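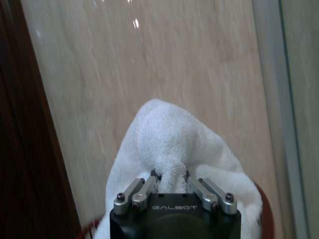
The Irnero Challenge is an annual student robotics competition held in Clunevton, in which teams program a robot arm to carry out household laundry and linen tasks. It is open to high school and community college students. Teams do not build their own arms. Each works with a ready-made arm and gripper and is judged on programming, planning and written records. The standard object in the opening round is a white terry-cloth towel, which has to be picked up by a fold pinched between two fingertips, as with the gripper marked GALBOT, whose small black tips hold the cloth at the end of four metal links. Later rounds use pillowcases, aprons and fitted sheets.

Search this site Go Advanced search

History

The competition grew out of an after-school club at Gatwood High School. The club was started by Evaristo Magaña, a mathematics teacher, who wanted a project that students could work on without a machine shop. Early meetings were spent on stacking blocks and sorting cups. Towels were brought in during the second year, when members found that programs written for hard objects failed on cloth.

The first contest was a one-day event between Gatwood and a neighboring school, Jacobs Technical. Gatwood won the folding round and Jacobs won the pickup round, and the overall prize was shared. The event was opened to other schools the following January and has been held in that month ever since.

Format

A team has up to six members and one adult adviser, who may not touch the keyboard during a run. The contest has three rounds: pickup, carry and fold.

In the pickup round, the towel is dropped on the work surface by a judge and the arm must lift it clear. A lift counts if the towel stays in the gripper for 16 seconds. In the carry round, the arm moves the towel to a rail and hangs it. The fold round asks for a half fold followed by a quarter fold, and the result is measured with a ruler along the open edges.

Each round is worth 50 points. A team may restart a run once without penalty. A second restart costs 2 points, and no further restarts are allowed.

Teams also hand in a logbook listing every practice run, including the failed ones. Logbooks are read before the contest and are used to break ties. The longest one submitted so far recorded 762 runs and came from a Jacobs team that placed fourth.

Techniques

Most teams rely on a wrist camera to find a raised fold or corner. Terry cloth is considered easier to grip than flat cotton, but its loops can make edges hard to pick out in camera images. Glossy backgrounds are a common source of trouble, as reflections may be read by the software as part of a white towel. Some teams lower the camera exposure, while others move the wrist slightly and compare two views.

Gatwood teams have generally favored a slow central pinch. Jacobs teams have tended to search for a corner first, which takes longer but leaves the towel better placed for folding.

Related activities

A summer workshop for beginners is held at the Clunevton Public Library. It uses washcloths and a shortened version of the pickup round. No scores are kept.

This page was last edited on 21 August 2026.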